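A gripper should say when it does not know

Opinion, by Malathi Iyer

In May a two-finger arm on our kitchen test bench let go of a bowl. The bowl dropped a short distance, hit the side of a drying rack and chipped. The controller log for that cycle reads "grasp confirmed, transfer, release, complete". The cycle was counted as a success and the arm went on to the next item. We found the chip when Chaimae Samir came in to change the crockery at the end of the shift.

I have been asked by a few people why I consider this a safety matter, given that the damage was one piece of crockery. My answer is that the drop is a minor fault and the log entry is a serious one.

The mechanical part is easy to describe. The Stilorero controller decides that an object is held when two conditions are met: the motor current rises above a threshold, and the fingers stop before reaching full closure. Both were met. The fingers had closed on the foot of the bowl, on a curved and glazed surface, with one fingertip bearing on the edge of the foot ring. Contact of that type is stiff in one direction and has almost no resistance to rotation in another. The bowl turned as the arm accelerated and slid out. Finger position changed by 2 mm over the slip, and the controller is set to ignore anything under that as noise.

Once the bowl had gone, the fingers closed on nothing. That should have been caught, and it would have been if the check were still running. It is not. The held condition is tested once, at lift, and the result is stored as a flag. Every later step reads the flag.

Senan Ní Mhurchú went back through 2000 recorded cycles and compared the flag with the raw finger position. In 608 of them the position moved by more than sensor noise would explain during transfer. Most of these ended with the item in the rack anyway, at a different angle from the one planned. In 20 the fingers were fully closed before the release command was issued, which means there was nothing to release. All 20 were logged as complete.

The usual response, and the one we first got from the integrator, Dinsa, is to increase grip force. I think this is the wrong repair. More force on a badly placed contact can push a curved object out faster. It also raises the load on thin rims and handles, and it raises the load on a hand if a person reaches in. The force limit on this bench was chosen with a person in mind, and I would not trade it away to improve a success figure that we already know to be wrong.

The second response is better fingers. Edivaldo Rezende fitted a set of softer Ponex pads and slip became less frequent. I have no objection to the pads. They do nothing for the flag. A fault that occurs less often and is still reported as success is harder to find, and the people who work around the machine will have had longer to get used to trusting it.

What I would ask for is modest. The held condition should be evaluated continuously from lift to release, with finger position and current both sampled. A change in either beyond a stated limit should stop the arm at reduced speed and mark the cycle as uncertain. "Uncertain" needs to be a real state in the log, with its own count, and an operator should have to clear it. The limit should be written in the manual in millimetres. At present it is a default in a configuration file, and Welington Vasconcelos spent most of a morning finding it.

The objection is throughput. A cell that stops every time a plate shifts will stop often, and operators who are called over for nothing will learn to press the reset without looking. I accept that this happens. It is an argument for setting the limit carefully and for reviewing the stops each week. I do not accept it as an argument for a machine that reports an empty hand as a full one. The same controller is sold for laboratory glassware, and the Gokell cell down the corridor uses it to carry open containers past a walkway.

There is also the matter of who reads these logs. Our monthly figures went to people who have never stood at the bench, and on paper the cell looked ready for unattended running. The proposal was drafted. It was withdrawn because somebody noticed a chip by eye, at close range, while doing an unrelated job.

We have since patched the check on our own bench, and the log now carries the extra state. The success figure is lower. Dinsa has the patch and the data, and has told us the change is under consideration for a later release. Until it arrives, I would suggest that anyone running the same controller plot finger position against time for a day's work and look at the part between lift and release. 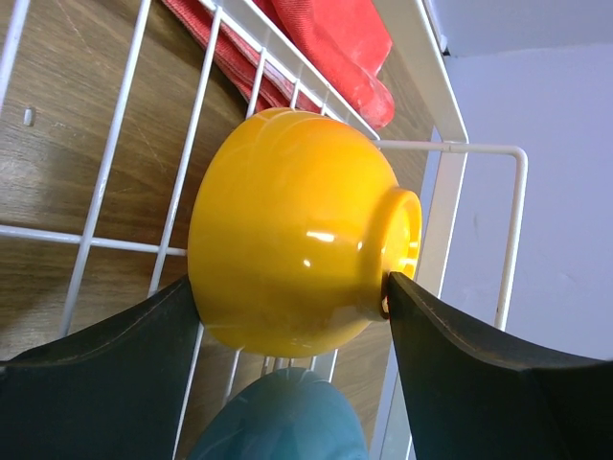
A bowl between the gripper fingers at the drying rack, seen from the wrist camera.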